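Zultby Questions Claims Made for "One-Basket" Tidying

SALLCOMBE – Friday, October 18, 2019 – Household advice group Zultby today published its review of one-basket tidying, the popular method that promises a clear table if you keep a single basket beside the mess and put everything in it. The group is not convinced.

Zultby asked 38 households to try the method in August. Most liked it for the first few days. After that, many reported that the basket had become a second mess with handles.

"A basket is a fine place for a snack bag or a drink bottle on its way somewhere else," said Mirjana Dimitrov, who led the review. "We kept asking where the somewhere else was, and we didn't get many answers."

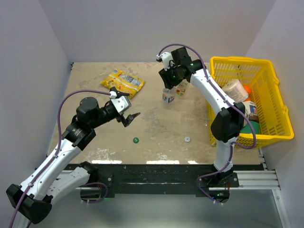 Small items did worst. Bottle caps were left on the table long after the bottles had been dealt with, or fell through to the bottom of the basket and stayed there. Open-grid baskets are easy to rinse, but Zultby found little reason to pay extra for one sold as a "tidying system."

Sepehr Bagheri, who wrote up the findings, said the method may suit people who empty the basket every night. "Those people had tidy tables already," he said.

The review is free on request from Zultby's Sallcombe office.

Press contact: Hazel Greenberg, Zultby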